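Trerholm Sofa Covers and Care: Frequently Asked Questions

Can I fold laundry on my Trerholm sofa?
Yes. The wide seat cushion works well for thin shirts and other light clothes. Make sure everything is fully dry first. 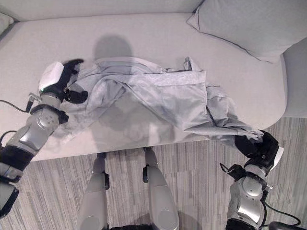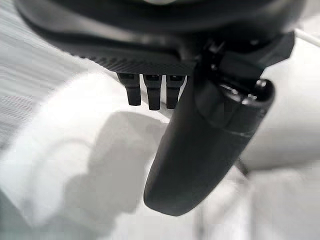
First photo: light gray garment on a gray sofa seat.

How do I get wrinkles out of a thin garment?
Lay it flat, pull the corners outward and smooth from the middle. Do not iron on the seat.

Will clothes leave color on the fabric?
Dark new items can. Wash them 2 times before laying them on light gray.

How much is a spare seat cover?
$50, plus shipping from Wisovport.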